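Avari to bring The Long Way Home tour to Purnbridge this November

Folk-rock five-piece Avari will bring their new tour, The Long Way Home, to the Corn Hall in Purnbridge this November, with doors opening at 7pm and the music under way by eight. It will be the band's first visit to the town in six years, and everyone at the Corn Hall is thoroughly delighted to be welcoming them back.

The tour takes in 26 dates across the country and draws on all four of the band's albums, from the hushed early songs that first won them a following in the folk clubs to the bigger, brassier sound of their latest record, Kurek. There will be new material too, including two songs that have yet to be played in front of an audience, and a short acoustic set in the middle of the evening with the whole band gathered round a single microphone.

Songwriter and fiddle player Dariusz Piątek has particularly fond memories of the town. "The last time we played Purnbridge the heating had packed up and people sat in their coats all night, and they still sang every chorus back at us," he said. "We talked about it in the van for weeks. When the list of towns for this tour came round, I put a ring round that one before I'd read the rest of it — I'm so pleased we could make it work."
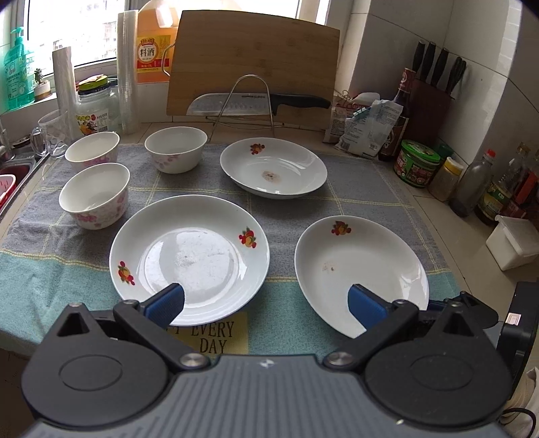
White bowls and plates on an "EVERY DAY" mat.

Support comes from Vikik, the harmony duo whose debut EP came out in the spring and who will be joining Avari for the whole of the tour. Their half-hour set starts at eight o'clock sharp, and we would warmly encourage people to be in their seats for it, as they are a lovely pair of singers and will be back on stage with the headliners before the night is out.

The Corn Hall seats 1304 for this concert, all on reserved seating, with 208 of those places up in the balcony, where the view is very good and the stairs, it must be said, are rather steep. Anyone who would find them difficult is very welcome to speak to the box office, who will happily suggest something in the stalls. Spaces for wheelchair users and their companions can be booked in the same way.

Tickets are on sale now from the Corn Hall box office, in person or by telephone, and through the venue's website. There are reduced prices for under-18s and students, and groups of ten or more should ring before booking so that they can be seated together. The foyer bar will be open from 6.30pm and again during the interval, serving hot drinks and cake as well as the usual.

Avari will be signing copies of Kurek in the foyer after the show. The concert is expected to finish at 10.30pm.

ENDS

For interviews, press tickets and photographs of the band, please contact the Corn Hall press office, Purnbridge.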